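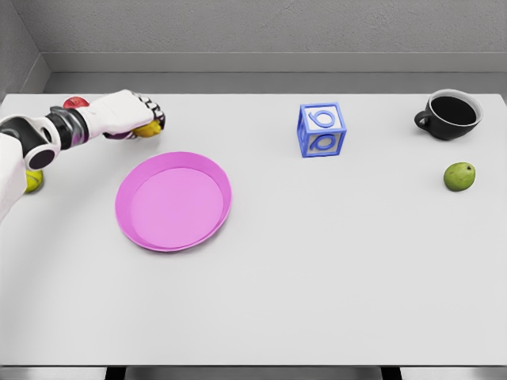
Slide 4. Simulated tabletop, hand closed on a small yellow object, pink plate nearby.

Start with the money. Simulation seats first, arm second. Seats are $900 each and we need 12.

Serra quote came in during September. Prinard has not answered. Sherif Mahrous is chasing them.

The hand is a separate line from the arm. Say this twice, people missed it at Dondetholm.

Spare fingertips: $724 a set. Put $1,000 in the plan to cover shipping.

Ask for a decision on seats today. The arm can wait for the Bisa site visit.

Next slide: floor space and power.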